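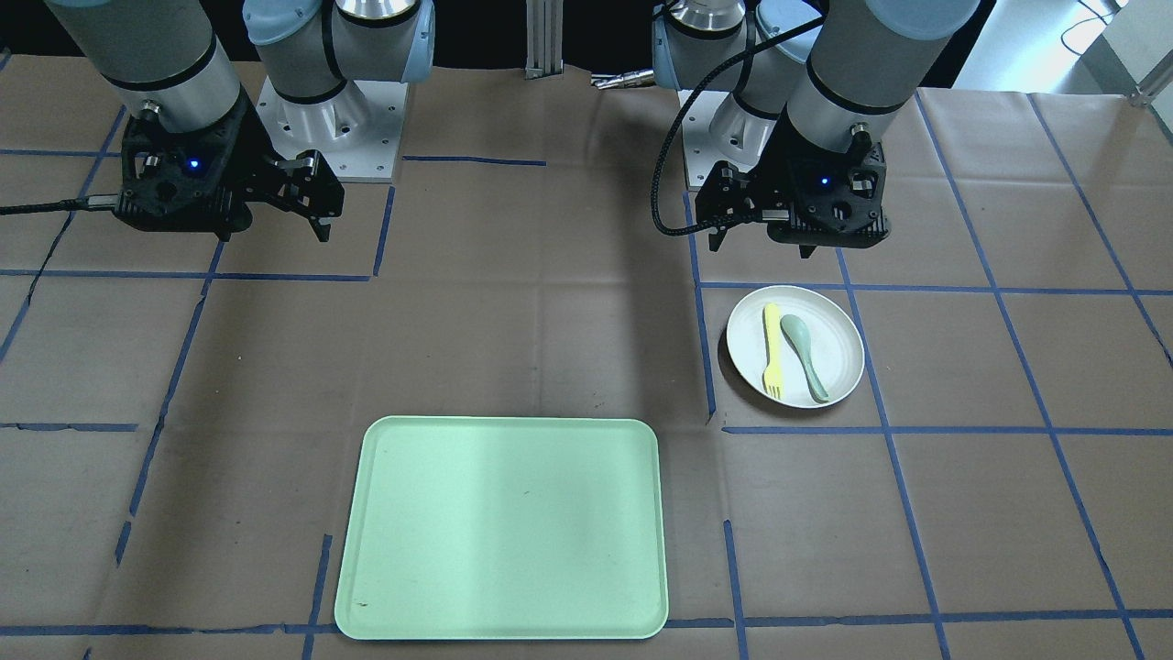

Blog > Work > Outsourcing

What I learned from handing our app to someone else

Posted 2022-01-10
5 minute read

So in October we finally did the thing I'd been putting off for two years and gave our booking app to an outside team. I run the product side at Raltholm, which sounds grand until you see how few of us there are (me, Nandi Naidoo on support, and Wian Dlamini, who wrote nearly all of the original code and would like a holiday).

The app had got away from us. We had 2,352 open tickets when I exported the list, and a good chunk of those were the same complaint about the calendar showing the wrong time zone. Wian would fix it, something in the invoices would fall over, and off we'd go again!

We talked to two companies. Prunau sent a lovely slide deck and a very smooth chap who said "end to end" a lot. Lukáč sent Zinhle Maluleke, who asked for read access to the repository and then went quiet for a week. She came back with 40 questions in a spreadsheet, and half of them made Wian wince. We signed with Lukáč.

The first month was hard going, I won't pretend otherwise. I'd assumed that paying for a team meant I'd have more free time, and I had less. They wanted decisions from me every morning. Should a cancelled booking still show in the customer's history? What happens if someone books for a friend? I'd never written any of this down. It all lived in Wian's head, or in old emails from Gert Botha, who left before I even joined.

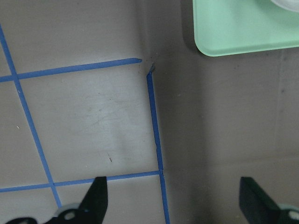
By week five I'd started keeping a plain text file of every decision, with the date and who made it, and I wish I'd done that years ago. Thulani Xaba, their tester, reads it before he writes any of his checks. When he finds a gap he adds a line with a question mark and I fill it in over my coffee. We tried doing the same in Atitz, the planning tool everybody raves about, and I gave up after a couple of days of dragging cards about.

Money, then, as a few of you asked after my last post. We went over the first estimate by £3,000, and nearly all of that was me changing my mind about the payments screen (sorry, Zinhle). I'd still go fixed price for the small bits and pay by the day for anything you can't describe in a paragraph.

The calendar bug is gone, by the way. It was a library we should have updated ages ago, and Wian has asked me to stop bringing it up at lunch. Next job is the invoices, which scare me a bit more, so I'll write again once we've got the new version in front of some real customers.

Filed under: Working with developers, Small teams, Moaning about software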